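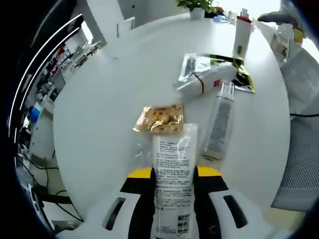 Il faut payer les gens qui ratent

Depuis deux ans, une bonne partie de mon travail consiste à relire des démonstrations de saisie. Quelqu'un tient une pince à la main, une caméra est fixée dessus, il prend un objet sur une table et le pose ailleurs. On enregistre, on recommence. Plus tard, un modèle apprend à partir de ces enregistrements, et un bras robotisé essaie d'en faire autant. Tout le monde dans le métier connaît le principe et je ne vais pas m'y attarder. Ce qui m'intéresse, c'est la façon dont on choisit ce qu'on garde.

Chez Trornico, où j'ai commencé, la règle tenait en une ligne : une démonstration est bonne si l'objet arrive à destination sans hésitation. Tout le reste partait à la corbeille. Sur un premier lot de 3 323 enregistrements, il en est resté 2 000. On était contents. Le chiffre était rond, le contrat était rempli, et les séquences étaient belles à regarder.

Je pense aujourd'hui que c'était une erreur, et que la plupart des équipes continuent de la faire.

Prenons un tube souple dans son emballage transparent. Pour une main, c'est un objet banal. Pour une pince à deux doigts, il y a plusieurs difficultés à la fois. Le tube se déforme quand on serre, le plastique autour peut glisser sur lui, et les reflets changent dès qu'on incline le poignet. Un opérateur habitué le saisit du premier coup, parce qu'il a compris où serrer. Un débutant s'y prend à côté, desserre, se décale un peu, reprend plus bas. Cette reprise contient presque tout ce que le modèle aura besoin de savoir le jour où il se trompera lui-même. Et il se trompera. Si on ne lui a montré que des gestes parfaits, il n'a aucune idée de ce qu'il faut faire quand le tube est de travers entre les doigts.

On m'objecte souvent que les mauvais gestes enseignent de mauvais gestes. C'est vrai pour une partie d'entre eux. Une démonstration où l'opérateur lâche l'objet et arrête l'enregistrement ne sert pas à grand-chose telle quelle. Mais une démonstration où il rate, voit qu'il a raté et corrige, c'est autre chose. Il suffit de marquer l'endroit où la correction commence. Cela prend du temps, je ne le nie pas. Il faut quelqu'un pour regarder la séquence en entier, et ce quelqu'un coûte plus cher qu'un filtre automatique.

Le deuxième problème est la table. On a tendance à la dégager. Un objet seul au milieu d'une surface nette, bien éclairé, c'est facile à filmer et facile à annoter. Or les gens qui achèteront ces machines n'ont pas de table nette. Ils ont une table ronde avec une plante en pot, des flacons debout, un autre couché, des sachets brillants et des emballages qui se ressemblent. Je préfère de loin une séance tournée dans ce genre de bazar, avec une chaise de bureau contre la table et des câbles par terre, à dix séances sur fond uni. Le fond uni apprend au modèle que tout ce qui n'est pas du fond est l'objet à prendre. Cela marche très bien jusqu'au premier client.

Quand j'ai rejoint le projet Wihongi, nous avons essayé de travailler autrement. La consigne était de ne rien ranger entre deux prises et de laisser les objets là où ils étaient tombés. Nous avons gardé 1 028 démonstrations, reprises comprises. C'est moins que chez Trornico, et la personne qui suivait le budget nous l'a fait remarquer plusieurs fois. Je n'ai pas de comparaison propre à présenter, les deux jeux ne portaient pas sur les mêmes objets et le matériel avait changé entre-temps. Je peux seulement dire que le bras se débloquait plus souvent tout seul, et que j'ai passé moins de temps à côté avec la main sur le bouton d'arrêt.

Reste la question de l'argent, et c'est là que je voulais en venir. Beaucoup de prestataires paient à la démonstration validée. Flundora le fait, Kudedis aussi, du moins quand j'ai traité avec eux. L'opérateur comprend vite ce qu'on attend de lui. Il choisit l'objet le plus facile, il l'oriente bien avant de lancer l'enregistrement, il évite les emballages souples et les boîtes trop larges. S'il hésite en cours de route, il coupe et repart de zéro. Je ferais pareil à sa place. On obtient des données très homogènes, et on s'étonne ensuite que le modèle ne sache rien faire d'un sachet froissé.

Payer à l'heure règle une bonne partie de l'affaire. L'opérateur n'a plus de raison de fuir les objets pénibles. On peut lui demander de passer une matinée entière sur des flacons couchés, ou de tenir la pince de la main gauche, ou de s'asseoir au lieu de rester debout. On peut aussi lui demander son avis, ce qui se fait très peu. Ceux qui ont passé des semaines avec la pince en main savent quels emballages glissent et sous quel angle on ne voit plus rien à cause des doigts. J'ai appris davantage dans les pauses avec eux que dans les rapports de qualité.

Je sais que l'heure payée fait peur aux acheteurs. Ils craignent les journées vides - il y en a eu, j'en ai vu. Un contrôle simple suffit pourtant : regarder chaque soir une poignée de séquences prises au hasard, avec l'opérateur à côté, et en discuter. Nous l'avons fait pendant tout le mois de mars sur Wihongi. Les deux ou trois séquences les plus utiles de la journée étaient presque toujours celles qu'il s'excusait de nous montrer.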